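How do you keep fruit from going bad so fast in July?
Posted by Yến Lương in Kitchen and Home

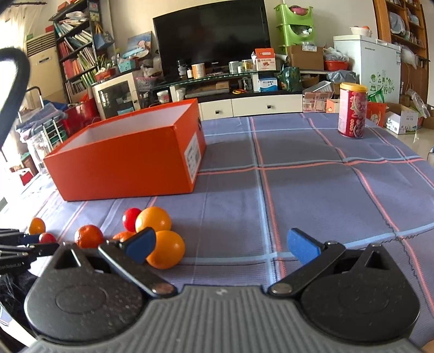 Fruit on the plaid tablecloth, Friday morning

Hi everyone! So I moved to Norkton in the spring and this is my first summer in an apartment with no AC in the kitchen, and I am losing the battle with fruit. I shop once a week (the market is a 70 minute round trip on the bus, so I'm not going more often than that) and by day four or five I'm throwing stuff out. Peaches go mushy, bananas get spotty overnight, and the grapes get that wrinkly look near the stems.

My fridge is a little Runell, the kind that fits under a counter, and the one drawer is always full of vegetables. So most of the fruit lives on the table. Should I be washing everything when I get home? My mom always did, but my neighbor told me that makes it spoil faster. Also is there any point in those green storage bags? I don't want to spend a lot. Fruit flies are starting to show up too, if anyone has a trick for those.

Imre Bíró
Your neighbor is right about the washing, at least for berries and grapes. Wash them when you're about to eat them. I used to rinse everything the minute I got in the door and then wonder why my strawberries had fur on them two days later.

What helped me most was splitting things up. Bananas go off by themselves, as far from the rest as you can get them, since they give off the gas that ripens everything else. Apples do it too. Peaches and plums I leave out until they give a little when you press near the stem, then they go straight in the fridge, even if I have to kick out some carrots to make room. Carrots will survive a day on the counter - peaches won't.

And buy them at different stages! I get a couple of peaches that are ready now and the rest hard as baseballs, and that gets me most of the way through the week.

For the flies, put a bit of cider vinegar in a glass with a drop of dish soap and leave it next to the fruit. Change it every 2 days or it stops working and just smells. Check your drain too, mine were coming from there the whole time.

Kim
freeze it. cut up, flat on a tray, then in a bag. smoothies

Bollel
I tried the green bags and couldn't tell any difference, so I'd save the money. A paper towel in the bottom of the grape container did more for me. I also keep a cheap thermometer in the kitchen and once it's over 80 in there I don't leave anything out except bananas and melons that haven't been cut. Does your building have a cool hallway closet or anything? I kept a crate of apples in one for most of a summer and they were fine, a little soft by the end but good for sauce.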